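Week 6 — Sorting, boxing, and what the advice leaves out
Household Organization, evening section. Notes by Marisol Cervantes

Bring these on Sunday with the reading marked up. Last week's homework (one shelf, one bag, one drawer) is due at the start, not at the break.

## Where we left off

We'd been through the three standard methods and I said I wasn't convinced by any of them. A few of you asked for that in writing.

**Sort by category.** All toys in one place, all toiletries in one place, and so on. This works well in houses where someone has a free floor and a free weekend. In a bedroom where the toys share a corner with the skin care and the spare bags, you spend the first hour making a pile and the second hour walking around it.

**Sort by room.** Easier to start. The weakness is that things just move next door. Valdovinos, in the chapter you read, calls this "completion." I'd call it relocation.

**Sort by decision** (keep, give, throw). The most popular and, to my mind, the most oversold. It treats every object as if it deserved a verdict. A keychain does not need a verdict. It needs a hook.

## The reading: Valdovinos, chapter 4

The chapter claims that a household that boxes its loose items once a month "recovers" 15 minutes a day. Look at where the number comes from. It's a survey of 138 people, all of whom had already bought the planner. Nobody was timed. They were asked how much time they felt they'd saved, after paying for the thing that was supposed to save it.

I don't say the advice is bad. Boxing loose items is a perfectly good idea. I say the figure tells you nothing, and you should cross it out before you repeat it to a client or a spouse.

Questions to come prepared on:

- What would you have to measure to back the claim up?
- Who does the boxing, and is their time subtracted?
- What happens to the box?

The third one matters most to me. The chapter ends when the flaps close.

## Soft toys and other awkward shapes

Most storage is sold for things with corners. Books, folded shirts and packages behave. Plush does not. It slumps and it takes up the whole box while weighing nothing, and a large one laid in first will eat the space you wanted for six small ones.

The order I'd use:

1. Open the box fully, flaps out, and leave it on the floor. A box on a bed tips.
2. Flat packages go in first, against the sides.
3. Big plush next, seated upright, not on its face.
4. Small plush and foam shapes into the gaps.
5. Anything with a chain or a charm goes in a small bag before it goes in the box. Chains catch in long pile and you will be picking fluff out of the links for the rest of the evening.

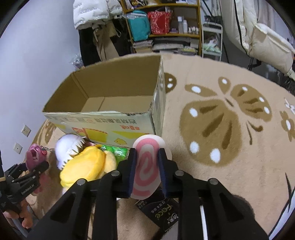 Step 5 is the one people skip, and I've skipped it too. If there's no small bag, a clean sock will do. I would not buy the "charm pouches" Nevora sells for this. They're small bags with a logo.

Cosmetics are a separate problem. Face products and plush shouldn't share a box if it's going to be closed for longer than a day. One loose cap and the lot needs washing. Stand bottles together on a shelf, where you can see which ones you've stopped using.

## Boxes: used or bought?

The Onaro catalog lists a set of storage cubes under the heading "the last boxes you'll ever need." I've now owned two sets of last boxes. A used shipping carton with a sound bottom does the same job for plush, which is light. It does a poor job in a damp room or under anything heavy, and the printing on the side will tell you nothing about the contents unless you write over it.

So write over it. Two sides, thick marker. Don't write "misc."

Clamex makes clip-on labels that some of you swear by. Fine. Mine fell off in September and I've gone back to the marker.

## Open shelving

An open unit looks tidy on the day it's filled. After that it works as a landing strip. Bags get set on it because it's near the door, papers get set on the folded things because they're flat — and then the folded things can't be reached without moving the papers. If you keep open shelves, try this for one week:

- bags hang, or they go inside one another
- paper never goes on top of cloth
- one shelf stays half empty on purpose

I doubt most households will manage the third. I'd like to be wrong, so report back.

## Homework

Pack one carton of soft or awkward items using the order above. Write down the start time and the finish time yourself; don't estimate afterward. Note anything that didn't fit and what you did with it. Then leave the carton closed until the following class, and write down each time you had to open it and what for.

One page is plenty. Handwritten is fine. If you think my order is wrong, pack a second carton your own way and bring both sets of times.

Next reading: Valdovinos, chapter 5, up to the section on garages. Skip the quiz.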